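Ticket 241: tidy-up routine stalls after the grasp
Opened by: Justinas Dzene
Site: Lundport
Status: open

Okay, so I'm back with the table-clearing job, and I'm still not ready to let it near my kitchen! The task is dead simple on paper: pick up the puzzle cube, put it on the round tray, let go. My nephew could do it at two. The Punholm build gets to the cube fine (most of the time), closes the right hand, and then just sort of thinks about life until the timeout kicks in at 19 seconds.

I've restarted the planner, reloaded the hand calibration and gone back to the October config. Same stall. The log says "grasp confidence low" over and over, and I've bumped the retry limit to 1,000, which I know, I know, is silly.

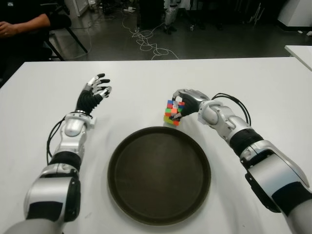

Gheorghița Cozma wrote back that a retry limit that high is hiding the fault, and asked whether I'd tried a plain mug, as the Keltby folks had the same message with anything made of lots of little edges. She also said she'd trust it to sort bolts on a shop floor way before she'd trust it with dishes.

Fair! So I put the limit back to five and ran a mug. It lifted on the second try and set it down a bit hard, but it let go. The cube still stalls. I'm with her on the dishes, though I do think laundry is even further off.

Next up: lower the confidence cutoff for the cube only, and send the logs over to Paracha. Leaving this open.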